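10 February 2022

Soft toys, second sorting day. Back room, Karnville workshop.

Carried on with the crates from the Damer collection. Finished crate 4 and got well into crate 5 before the light went. Running total in the ledger is now 74 toys sorted, out of 99 on the original list. The list is not reliable. It has two entries for what I am fairly sure is one rabbit, and nothing at all for the knitted ones, which have gone on a separate sheet until somebody decides whether they belong with us.

Piles as before: fit to go out, needs sewing, needs washing, strip for parts. I have dropped the "undecided" pile. It had 11 toys on it this morning, and when I went through them properly all but two went straight into sewing. If you are unsure about one, put it in sewing and write a question mark on the tag.

Seams. The usual place for them to go is under the arm, then the back closing seam, then the neck. Test by pulling gently across the seam with both thumbs and looking for the thread showing. Do not pull along it, that tells you nothing and opens up the old stitching. Three from crate 4 passed on looks and failed on this. Ladder stitch for all closings, doubled thread, knot buried. I used the Jevel thread in grey and it disappears well enough in most of the darker plush. It is too thick for the short pile and leaves a ridge. For those use the finer one in the tin, even though it means going round twice.

Eyes. Any eye that turns when you twist it is to come out, whether it feels firm or not. I took out nine today and kept the washers. Embroidered replacements only, no more glued ones. The glued pair we did in May have already lifted on one side.

Stuffing. Zupan filling arrived, one bag, and it is better than the last lot. It has less of a tendency to ball up in the feet. Still needs teasing out by hand before it goes in. I tried putting it in straight from the bag on a small bear and had to take it all out again, so an hour lost there. Head first, packed firm, then limbs, then body last and softer than you think. If the body is as hard as the head the toy will not sit.

Old stuffing goes in the paper sacks by the door – not in the bin under the bench, which is for thread ends and cut labels.

Washing. One batch of six, cool, by hand, in the deep sink. Pressed in towels and put on the rack over the heater with the heater off. Last time somebody put it on low and the backing on the long pile one went stiff. They will want two days at least, possibly three for the one with the big head. Turn them morning and evening. Please don't hang anything by the ears.

Brushing. Brush when fully dry and not before. The wire brush is fine for long pile if you keep it flat, but use the soft one round the face.

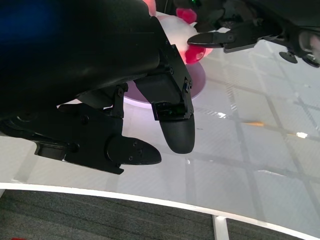 Tags. I have started writing the crate number as well as the toy number, so a tag now reads 5/49 and not just 49. Older tags want redoing at some point. Tie them on with the white cotton round a leg or an arm, loosely. No safety pins, we found rust marks on two from crate 2 and they will not come out. I tried lemon on one and cold water and soap on the other and there is no difference between them.

Bench. Wiped down at the end, needles counted back into the case. One long needle is bent and I have thrown it out, so that leaves us with two. Could whoever orders next add a pack, along with chalk and another reel of the fine grey.

Still to do:
rest of crate 5
six off the rack when dry, brush, re-tag
embroider eyes on the nine
check the squeaker in the yellow one, it may be easier to take it out altogether
go over the original list with the ledger and strike the double entry
ask Damer whether the knitted ones were meant to come to us

Ledger is up to date as far as 5/49. Anything after that is in pencil on the loose sheet inside the front cover – I will copy it in next time.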